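Villalobos Neighbors Help Board
Home > Household > Cleaning and Trash

Best way to throw out drinking glasses without cutting anyone?

Posted by flenisville_renter
Category: Trash and recycling
Status: Open

I am clearing out an apartment in Flenisville at the end of February and I have a lot of glassware to get rid of. Most of it is old cut-glass tumblers, the heavy kind with the pattern pressed into the sides. A few have chips on the rim and two are already broken. The rest are fine but I have no room for them where I am going.

The building has one recycling bin for bottles and cans and one dumpster for everything else. The sign on the recycling bin says "glass bottles and jars" and says nothing about drinking glasses. The neighbor across the hall says glass is glass and to put it all in there. The property manager's office says to ask the hauler, and the hauler's phone line puts you on hold and then hangs up.

What I want to know:

Can drinking glasses go in with the bottles?

If they have to go in the trash, do I just put them in the bag? I have small round wastebaskets in each room with thin liners, and I carry the liners down three flights of stairs. I already had one bag split on the landing last week with a broken saucer in it and I don't want to do that again.

Is it worth trying to give away the good ones? I do not have a car, so it would have to be somewhere on the 15 bus.

Also, do I need to wash them first? Some have been in a cabinet for years and have a sticky film on them.

Edit: someone messaged me to ask if it is crystal. I don't know. It is heavy and it has no label.

3 replies

kettle_and_mop
Member, 1800 posts

No, don't put drinking glasses in with the bottles. Drinking glasses are often made to a different recipe than bottles and jars and they don't melt at the same temperature. The same goes for baking dishes, window glass, mirrors and light bulbs. A few places do take them, but they say so on the bin. If your sign only says bottles and jars, go by the sign.

For the trash, this is how I do it. I cleaned rental units between tenants for years and got rid of a lot of glass this way.

Whole glasses that are not chipped can go in the bag as they are, but keep the number down. Heavy tumblers will pull a thin liner right off the rim of the basket, and then it all drops to the bottom and breaks. Fold a good few inches of the bag over the outside of the basket before you start. Put some soft trash in first, like paper towels or junk mail. Then lower the glass in with both hands and let go when it is sitting on something. Dropping it from the top is how you end up with shards in a thin bag.

Chipped or broken ones need wrapping. Use four or five sheets of newspaper, or the brown paper that comes in delivery boxes. Lay the glass on its side at one corner, roll it, and tuck the ends in as you go. Run tape around it twice. Put the wrapped pieces in a cardboard box, a cereal box is fine, tape that shut, and write BROKEN GLASS on it in marker on more than one side. Set the box next to the bags or put it in the dumpster by itself. The people who lift those bags hold them against their legs.

For small pieces on a hard floor, sweep first and then go over it with a damp paper towel folded over a few times. Don't use your good sponge, you will never get the slivers out of it. Keep your shoes on until you have done the whole room, including along the base of the cabinets.

For three flights of stairs I would use a bucket with a handle. Put the box in the bucket. If the bottom of the box goes, the bucket has it.

You don't have to wash anything that is going in the trash. Empty it out and that's enough. 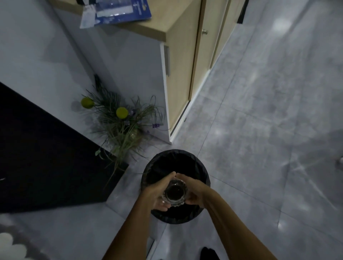 Cut-glass tumbler over a lined wastebasket. Both hands on the glass.

A basket that size will hold a couple of heavy glasses with some paper between them. After that, take the bag out and start another one. It is more trips but you won't be picking glass off the landing.

If you double up the liners, put the second one in with the basket already lined, and push the air out from between them. Otherwise it balloons up and the opening gets smaller.

Marked helpful by 40 people

jomis_rd_resident
Member

I put mine in recycling and never had a problem.

Comments on this reply

kettle_and_mop: You wouldn't hear about it if there was one. It gets sorted out later at the plant, or it doesn't.

jomis_rd_resident: Fair enough. Our bin is at the curb and the truck just tips it.

thriftyporch
Member, Household section

On giving them away, yes, I would try. Old cut glass gets picked up quickly if it is clean and the rims are good. Run a fingertip slowly along the outside just under the lip and then look across the top with a light behind it. Small chips show up as a bright spot. If it has a chip, don't donate it. The shop has to throw it out and pay for the dumpster space.

Fiter Thrift is on the 15 line, two stops past the library. They take kitchen goods at the side door in the morning until they run out of shelf space. Call before you go because they stop taking glassware some weeks. They want it washed and dry and they want it wrapped. They would not take a bag of loose glasses from me last spring, and I had to carry it all home again.

If you don't want to haul it on the bus, put the whole ones in a shallow box in the lobby with a note, if your manager allows it. In my building they let you leave things by the mailboxes for a day. I got rid of a set of bowls and a coffee maker like that. Sell them as a set if you want money, but don't expect much. I got $5 for six and the person wanted to talk for an hour.

For the sticky film, use hot water with a good squirt of dish soap and let them sit, then go into the pattern with an old toothbrush. If they still look cloudy, soak them in plain white vinegar and warm water. If it stays cloudy after that, it is probably etched from a dishwasher and it won't come off. Put a towel in the bottom of the sink so they don't knock together.

You asked about crystal. Flick the rim with a fingernail. Crystal usually rings for a second or two and ordinary glass makes a short clunk. That's a rough test and thick pressed glass can fool you. Some older crystal has lead in it, so if you think that's what you have, I wouldn't store drinks in it. It doesn't go in the bottle bin either way.

Comments on this reply

flenisville_renter: Thank you both. I called Fiter and they are taking glassware until the end of the month, so the good ones are going there. Mine mostly clunk. I have a bucket and a stack of cereal boxes for the others.

thriftyporch: Go early. The side door has a line by 10.

flenisville_renter: Do they take the vases too or only kitchen things?

thriftyporch: Vases are fine, same rule about chips. Take out any fake flowers first, those go in a different bin at the back.

Related topics
Splitting trash bags on stairs
Where to take old mirrors and picture glass
Getting water marks out of glass vases
What the Villalobos hauler will not pick up

Log in to reply to this topic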